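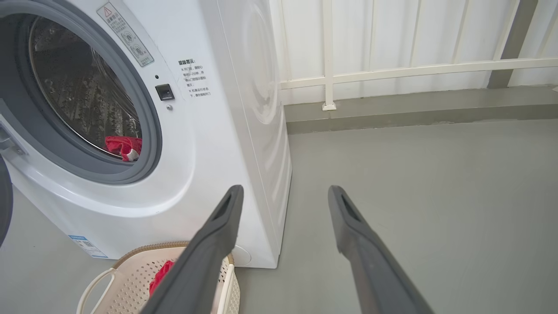

Front-loader with the door open, a red garment at the rim of the drum, basket alongside.

Jomero Laundry Corner
README, last changed Apr 21, 2021

Welcome to Jomero, a collection of pictures and short notes on the most ordinary job in the house: getting clothes from a basket into a washing machine and back out again. We love this stuff! Door seals, drum holes, the way a sleeve hangs over the rim of a basket - it all goes in.

What's in it

The collection holds 3,187 pictures, sorted into 106 folders. Each folder covers one spell of laundry in one room and has a plain text file called notes.txt beside the pictures. Nearly 40 of the folders come from the Skekulcombe flats, and the rest from Vilela.

What the notes cover

- the machine: front or top loader, door open or shut, any labels on the front
- the basket: colour, pattern of holes, handles, where it stands
- the clothes: main colours, and whether they are in the drum, in the basket or somewhere between the two 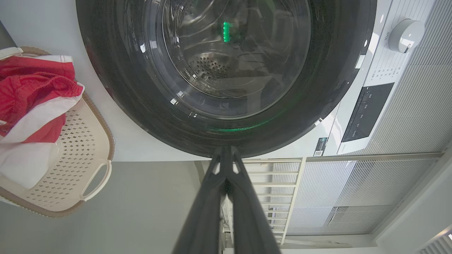 Baskets get a whole line to themselves, and we're rather proud of that. Plastic ones with a woven-look rim are marked "plastic, woven rim" so they don't end up among the real wicker. Write beige or cream as you see it; the search treats them as the same colour.

Printed text on machines is copied into the notes only where it can be read, in its own language (quite a few have Chinese notices on the front, which are lovely to have). Put "too small" for the rest and carry on. Please don't guess at programme names.

Known gaps

Dryers are thin on the ground, and so are dark clothes. The folders added in March still use the old word "hamper" in places. Two of the Vilela folders have no notes yet.

Using it

Share it, cut it up, print it out, whatever helps. Please keep this README with any copy. The sorting list comes from Plallier, our earlier collection of kitchen cupboards, so folder names work the same way in both. Corrections go in fixes.txt, newest at the top.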